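Gamley puts two gripper controllers head to head on the same pair of arms

Jura and Nivberg boards tried on cloth handling; full notes free to download in October

I'm Chin-lung Lu, and I run the bench at Gamley, where we've just finished the longest comparison we have ever done. We took 2 controllers, the Jura and the Nivberg, and ran them in turn on one two-armed setup with the same grippers, the same table and the same pile of cloths. In all we logged 3,942 grasps. I've watched a fair few of them twice, and my family would like me to talk about something else now!

The idea came from our customers. People ring us up and ask which controller they should buy for soft goods, and for a long time all I could offer was a hunch. Most of the published numbers are for boxes and blocks. Cloth is a different animal – it slides, it bunches, and a gripper can close perfectly well on nothing at all and report that it's happy.

So we kept the job dull on purpose. Pick up one cloth from the side, bring it to the middle, fold it once, put it down. Each controller had 30 sessions, and we swapped them over between sessions so that neither got all the fresh mornings. The finger pads were changed 3 times during the work, always for both arms together.

I went in expecting the Jura to walk it. It's the newer of the pair and it's quick, and on a single crisp layer it was the better one by a distance. Where it struggled was the second grasp, when the other arm has to come in and take a corner. The Nivberg is slower to close and a bit stodgy to set up, but it kept the two arms in step much more reliably, and it dropped fewer cloths halfway through a fold. If your work is mostly one-handed picking I'd still point you to the Jura. For folding I'd now go the other way, and I've had to eat some words in the office over that.

We also tried both with the Eze wrist camera plugged in and then left out. I'll be honest and say the camera made less difference than I'd hoped on plain cloths. It helped most when two dark ones were lying together, and there's a whole section on that in the notes, including the settings we used and the ones we gave up on. 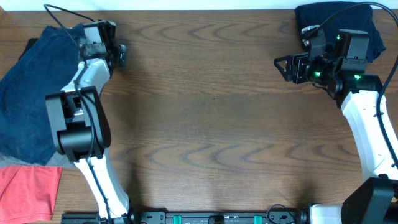 Both arms over the bench, with cloths to either side and the middle of the table clear.

Chih-ming Yen, who wrote the test software, is pleased with how the logs have come out. "What I wanted was for someone else to be able to run this and argue with us," Chih-ming told me. "Every failed grasp is in there with its timing. Please go and find the mistakes."

I'd second that. We paid for both controllers ourselves and neither maker saw the results before we'd written them up. They have them now, and we'll print any reply they care to send alongside the notes.

The download has the session logs, the wiring plan, the cloth list and the test software. It's free and you don't need to register. Next on the bench is a set of softer finger pads, using the same folding job, so the old figures will still be worth comparing against.

Notes to editors

Gamley tests and supplies parts for small robot arms. Chin-lung Lu and Chih-ming Yen are both available for interview, and visits to the bench can be arranged through the Gamley press desk. Calls are best after 2 pm, when the arms are switched off and we can hear you.

ENDS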